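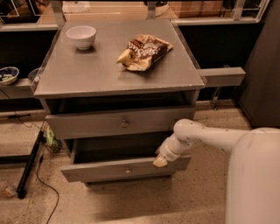
Section 4. Drawer Routine: Set-up and Monthly Care
Proltar arm, Posodance controller. Revised 10/8/21.

4.1 Positioning the base
1. Park the base facing the drawer cabinet, with the arm to the right of the drawer fronts.
2. Lock the base from the controller menu.
3. Route power cables clear of the wheels.

CAUTION: Keep hands out of the drawers while the arm is enabled.

4.2 Teaching the pull
1. Set arm speed to 30 percent.
2. Jog the gripper to the upper edge of the drawer front and lower the fingertips behind it.
3. Store the point, then pull in a straight line - do not rotate the wrist.
4. Repeat for each drawer. Points are not shared between drawers.

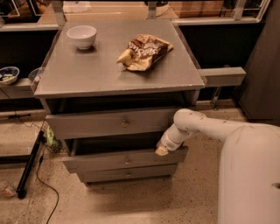

Jerome Bautista asks that operators at the Oduswood site store the points again whenever the cabinet has been moved, even by a finger's width, and enter the change in the cell log.

4.3 Fingertip care
1. Disable the arm and wait for the status light to go out.
2. Wipe both fingertips with a dry, lint-free cloth.
3. Replace the pair after 700 pulls, or sooner if an edge is torn. Order part 1943 from Cuypers.
4. Run one test pull at 50 percent speed before returning to normal operation. 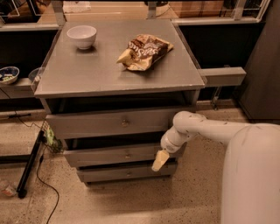 May one fingertip be replaced by itself?
Replace both. A worn tip beside a new one changes the grip, and the stored points will no longer be accurate.

NOTE: Used fingertips are to be discarded - do not keep them as spares.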